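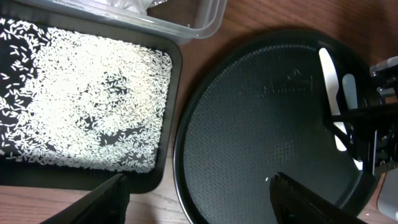 Nindham Singers - Frequently Asked Questions

Most of the questions we get by email are on this page. If yours isn't, use the contact form and one of us will write back within a few days.

Do I have to audition?

No. We do a short voice placement, which takes ten minutes. You sing a few scales and a song you already know, and the director works out whether you belong with the sopranos, altos, tenors or basses. Happy Birthday is fine. So is a hymn or a show tune. You won't be asked to sing in front of the whole group.

I can't read music. Can I still join?

Yes. A good part of the group couldn't read a note when they started. We teach some parts by ear, and there are practice recordings for every piece. You will pick up the basics by following along: the notes go up when your voice goes up, and the words are printed under the line you sing. If you want more than that, there is a beginner reading class for half an hour before rehearsal during the fall term.

What are practice recordings?

Each piece gets five audio files, one for each voice part and one with everybody together. In the part files your own line is louder than the rest. We post them on Prorkora, which is a password-protected site for members. You will get the login in your welcome email. It works on a phone, but the files are easier to find on a computer. To slow a recording down, open it and use the speed setting in the lower corner. If you set it below half speed the sound gets rough.

How much practice do I need to do at home?

Fifteen minutes a day will carry you through most of our music. Two long sessions a week don't work as well. Start with the hard page, not page one. If you always start at the beginning you will know the first page very well and the last one hardly at all.

I had a voice teacher who told me to rest completely before a concert. Is that right?

Opinions differ. Our view is that light humming and a normal warm-up do no harm on the day of a concert, and that shouting over a noisy restaurant the night before does plenty. If you are hoarse, come and listen, mark your score, and don't sing. If you stay hoarse for more than two weeks, see a doctor.

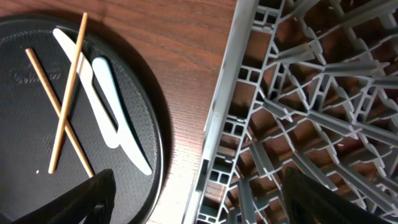
Barbara Tomaszewski adds that whispering isn't rest either, and that she has heard too many people whisper through a whole break thinking they were saving their voices. Speak quietly in your normal voice or don't speak.

When and where do you rehearse?

Tuesday evenings, 7:00 to 9:15, in Room 509 of the Postdale Arts Building. Take the elevator to the fifth floor and turn left. The street door locks at 7:15, so if you are going to be late, text the number on your welcome email and somebody will come down. There is a ten-minute break at 8:00. We don't rehearse on the Tuesday of a holiday week.

Is there parking?

The lot behind the building is free after 6:00. It fills up when the dance school has classes. Street parking on the north side is also free in the evening, but read the signs.

What does it cost?

Dues are $200 a season, and the season has two terms. You can pay all at once or by the term. Dues cover music rental, the pianist and the room. If the cost is a problem, tell the director. We have a small fund for this and you will not have to fill out a form.

Why do you need dues if you sell tickets?

Ticket sales don't cover a season. Renting the concert hall and paying the instrumental players for the spring program comes to $4,000, and an average concert brings in a little over $1,000 at the door. Dues and a few donations make up the rest.

Can I make copies of the music?

No. The music is under copyright and we pay to rent or buy every score. You may make one copy of a single page to help with a bad page turn. Please mark your score in pencil only, and rub the marks out before you hand it in. We have had to pay for scores that came back in ink.

The exception is our set of Ševčík rounds, which we own outright. You can keep that booklet, write in it and take it on vacation.

What should I bring to the first rehearsal?

A pencil, a water bottle and a folder that stays open on its own. Black folders are required for concerts, so you may as well buy a black one now. Skip the strong perfume, please.

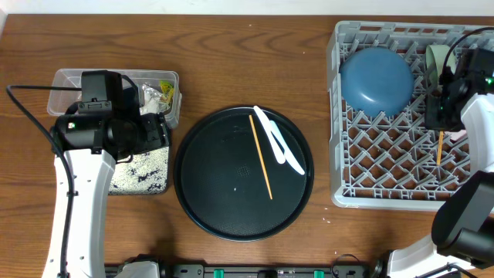 Page last changed: December 2021

How many rehearsals can I miss?

Three per term. After that, talk to the director before you plan on singing in the concert. The last two rehearsals are required for everyone, with no exceptions other than illness. If you know in October that you will be away for one of them, say so then and we can work something out for the following term.

I'm a woman with a low voice. Can I sing tenor?

Yes, if the notes are comfortable. We have several women in the tenor section. You will read your line an octave higher than it sounds, which takes a week or two to get used to. The same goes the other way: a man with a comfortable high range can sing alto.

Can I switch parts later?

Voices change, especially in the forties and after. Ask for a new placement between terms. We don't move people in the middle of a term unless they are straining.

Do you sing in other languages?

Usually one or two pieces per program are in Latin, German or Czech. We spend rehearsal time on the words before we sing them, and there is a spoken recording next to the sung ones. Write the sounds into your score any way that makes sense to you.

What do I wear for concerts?

All black, long sleeves, black shoes. Pants or a long skirt. No bare shoulders and no large jewelry. There is no uniform to buy.

Can my teenager join?

Singers 16 and older are welcome. Anyone under 18 needs a parent or guardian to sign the membership form. The parent doesn't have to stay for rehearsal, though some end up singing with us.

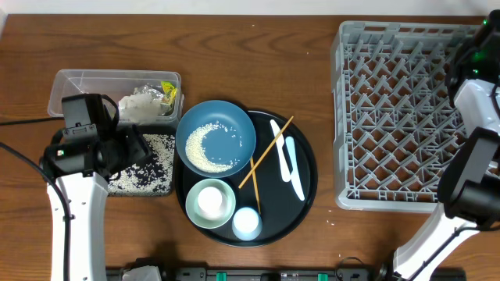 Concerts and tickets

When do tickets go on sale?

Four weeks before each concert. Members can sell paper tickets, and the rest are sold at the door. Children under 12 get in free but still need a ticket for the seat count.

Can I record the concert?

Audience members may take photos without flash between pieces. We ask that you don't film. The license for some of our music doesn't allow it. We make our own audio recording, and members can download it from the same site as the practice files.

Can you sing at our event?

Sometimes. A group of eight to twelve of us does a few outside dates a year, mostly libraries and retirement homes. We need at least six weeks' notice, a piano or a power outlet for a keyboard, and a place to leave coats. We don't do weddings.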